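Ticket 1181
Subject: White base layer won't stay folded, grey seams keep coming to the outside
Product: Usel long-sleeved top, white, contrast stitching
Opened by: Noelia Sotomayor
Assigned to: Cengiz Ersoy
Status: Open, waiting on customer
Priority: Low

Noelia Sotomayor, 09:14
We fold and bag for the hire shop and have had trouble with the white tops since the May delivery. The fold card says sleeves in, hem up, turn over, and for the ordinary T-shirts that works. With the Usel tops the bundle opens again as soon as it is put down. The sleeves slide out at the side and the dark stitching ends up on the front, so the stack looks untidy and the shop sends it back. 22 were returned last time out of a batch of 112.

We fold on the padded table with the grey cover. It is the only one with enough room. I have tried folding tighter and it made no difference.

Cengiz Ersoy, 09:40
Thanks. A few questions before I change anything on the card.
Are the tops coming to the table right side out?
Are you using the old card (sleeves crossed) or the new one (sleeves straight down the back)?
Is the table cover the smooth one or the woven one?
Has the drying changed? Overdried jersey goes springy and won't hold a crease.

Noelia Sotomayor, 10:05
Mixed. Some come inside out from the dryer and we turn them.
Old card. I didn't know there was a new one.
Woven.
Drying has not changed as far as I know. I will ask Itsuki.

Itsuki Morikawa, 10:31
Drying is the same programme as before, medium, and they sit in the cage until somebody is free to fold. That can be all morning. I don't think the dryer is the cause but the cage might be, they come out of it very creased.

Cengiz Ersoy, 11:20
OK. New card is attached to the ticket. Please try it on a small batch and do these in order:

1. Take the top out of the pile by the shoulders, not by a sleeve. The sleeve seam is a flatlock and it has more give than the body, so pulling on it twists the whole thing.
2. Lay it face down. Smooth from the neck to the hem with the flat of the hand.
3. Find both sleeve seams before folding. If one of them is hidden in a crease, open it out first.
4. Bring each sleeve straight down the back. Do not cross them.
5. Sides in to the middle, then hem up in two folds.
6. Turn over and leave it alone for a moment before stacking.

On a woven cover the underside drags when you slide the bundle. Lift it instead.

Also please check you are not mixing the tops with the leggings. Both are white with grey seams, and in a heap a leg looks very much like a sleeve. The leggings have their own card (number 4) and will never hold with this one.

Noelia Sotomayor, 13:52
Tried it. Better when they are flat to begin with, but most of the time goes on finding the sleeves. Two pairs of leggings had got into the pile, so you were right about that.

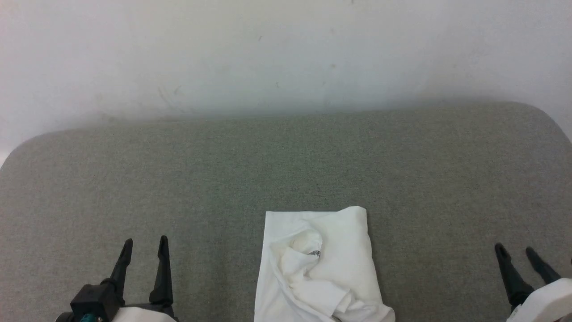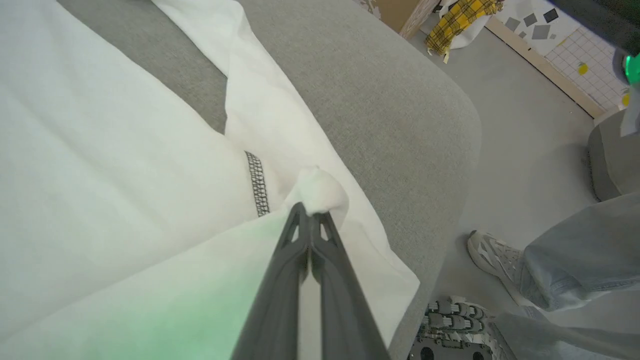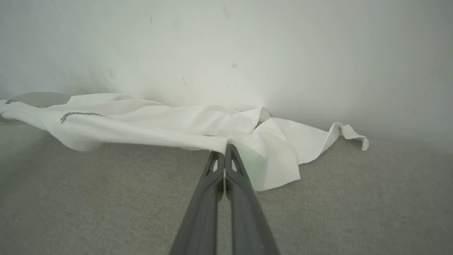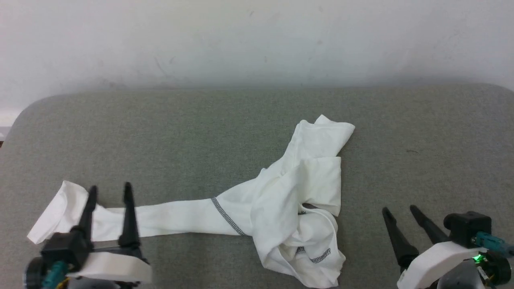 Kosmas Deligiannis: We had this at the Lysenko site with the same tops and the fold card was only half of it. What fixed it was hanging them over a rail straight out of the dryer. If they go in a cage they take the creases of whatever is on top of them and you spend longer flattening than folding. I would also do all the leggings first and get them off the table before a single top goes down. Our returns from the shop stopped after that, and we never changed the table cover.

Cengiz Ersoy, 14:30
Good, I'd rather try the rail before ordering anything. Itsuki, is there one spare?

Itsuki Morikawa, 14:47
There is one behind the Flultari press. It has a wheel missing but it stands up. I can put it by the dryer this afternoon.

Cengiz Ersoy, 14:55
Please do. Noelia, for the next batch: rail first, leggings done and bagged before the tops, then the new card. Let me know how many come back from the shop. If it is still a problem I will ask for a smooth cover for the table.

Noelia Sotomayor, 15:10
Will do. I have taken the old card down. Please leave the ticket open until the next return sheet is in.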